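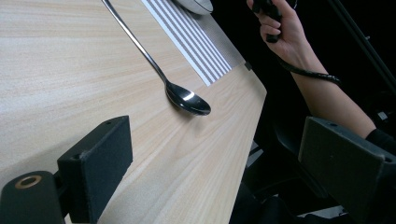

To: Ziltetti robotics club list
From: Uriel Painemal
Subject: Re: table setting task, what do we still need?

Hi everybody,

Thanks for all the replies, and a special thank you to Bustos for writing such a careful one. I'm copying the main part of it here so the newer families on the list can follow along.

> We got through 200 demonstrations at the Lonholm session
> and I think the plates are in good shape. The spoon is
> the trouble. People come at it from straight above every
> time, and when we train on that the gripper pinches at the
> neck and the bowl swings around. Should we throw those out
> and start over? Also, are we still aiming for 2000 by the
> end of March? That seems like an awful lot for 8 students.

Please don't throw anything out! I went through a good number of them last night with a pot of tea (my wife has stopped asking) and most are perfectly usable. What I'd love to see now is more variety. Come in low along the table once in a while, turn the spoon so the handle points away from you, lay it right next to the striped placemat and then a bit farther off. A shiny spoon looks different from every side, and the more of that we collect the happier I'll be.

A few small things while I have you. Open the fingers all the way before you start moving, and hold still for a moment at the beginning and the end. If the cable starts pulling on your wrist, stop and sort it out, even if you're in the middle of a good one. And please write your initials on the log sheet, because I had 10 runs with no name on them and spent far too long guessing from the handwriting.

As for the 2000, yes, I did say that, and I was feeling very cheerful when I said it. Let's call it a hope. If we have the plate, the spoon and the placemat working for the Huserel open house, I'll be as proud as can be, whatever the number is.

Could two or three of you come early next time to help set up? Doors open at 4:30 and there's usually somebody's banana bread. Parents are welcome to stay and try a few runs, and a couple of you have gotten quite good at it!

Warmly,
Uriel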